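Davside Repair Circle – Minutes of the Monthly Meeting
23 May 2018

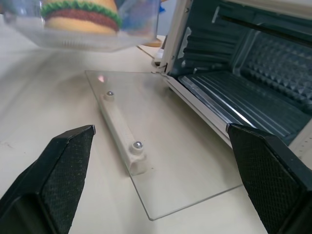 Minute Book, Vol. 2, page 40

Opened on time in the back room at Fudbridge Hall. February minutes read and approved with one fix: the Ronard lamp went home with a new plug, and the minutes had it down as a new cord.

Toaster oven, job 3732. Great turnout around the table for this one! The door is off and the glass lies flat with its cream handle still held on by two screws. With the front open there is lovely access to the ribbed tray and the dimpled back wall, and several members said they'd never had such a good look inside one. Agreed to clean the cavity and the glass before the door goes back on. The handle stays on the glass for now – it can be tightened at the same time. Owner to be told it will be ready by the next meeting.

Supplies. Babalola Hardware has offered us a box of mixed screws for $30. Approved with real cheer, as the old jar is down to odds and ends. Soft cloths still wanted, any color.

Labels. Please write the job number on the tag AND in the book. Two kettles are still waiting for tags.

Any other business. A wonderful idea from the floor – a small-appliance evening for beginners, with toasters first. Dates to be brought to the next meeting.

Closed at 8:40. Cookies were finished.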